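Home | Tickets | Knowledge base | Contact

Ticket 693: Sorting bin, small items getting lost at the edges
Status: open
Raised by: Shamim Jatoi
Looked after by: Bello Garba, Trusetti help desk

Shamim wrote:
Hello Bello, and thanks for being so patient with me on the phone this morning! I'm having trouble with the grey metal bin on bench 29. The larger odds and ends are easy enough to find again, but the little things keep ending up hard against the walls, and by the end of a shift I'm fishing around in the corners with my fingertips (not my favourite way to finish the day, as you can imagine). I've tried the Zestilmont liner and it slid about, so out it came.

The blue plastic scoop is one I'd like to keep in the mix, along with the thick black ring and that crumpled red-orange thing, which always seems to favour the left wall. 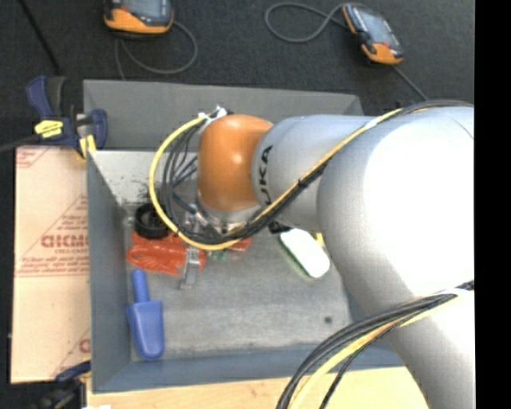
Step 1. Spread things out before the run
Bello replied: Lovely to hear from you, Shamim. Could you start with the scoop lying well clear of the wall, and the red-orange piece over toward the centre? Put the small translucent green item in last of all so it doesn't get buried.

Step 2. Check the bin is sitting level
Slide it off the mat, wipe underneath and put it back. We had the same grumble from the Skakau bench, ticket 405, and a bit of grit under one corner was the culprit.

Shamim wrote: Did both after lunch. Much nicer in the corners, though the ring still wanders. Leaving this open until October if that suits you.

Trusetti help desk | Contact us | Copyright Trusetti | Back to top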